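News > Events > Open days

Standia Automation Centre
Open day thread, November

1/ The Centre welcomed 361 visitors to its open day this month. We thank all who attended.
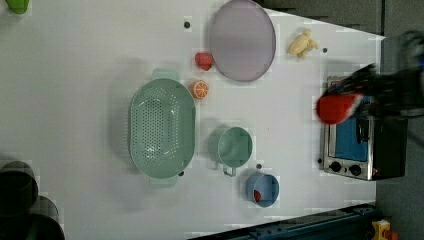

2/ The programme began at 10 am with an address by our director, Homa Shojaei, who set out the Centre's plans for household robotics.

3/ Demonstrations of kitchen tasks ran in the main hall until 4 pm. Staff from Flivum and Nison were present to answer questions.

4/ School groups made up 53 of the day's bookings. Teachers may request the Magsi activity pack from our education office.

5/ Visitors who were unable to join a full tour will be offered a place in spring. Please reply with your booking reference.

We use cookies to improve your visit to this site. Accept | Manage settings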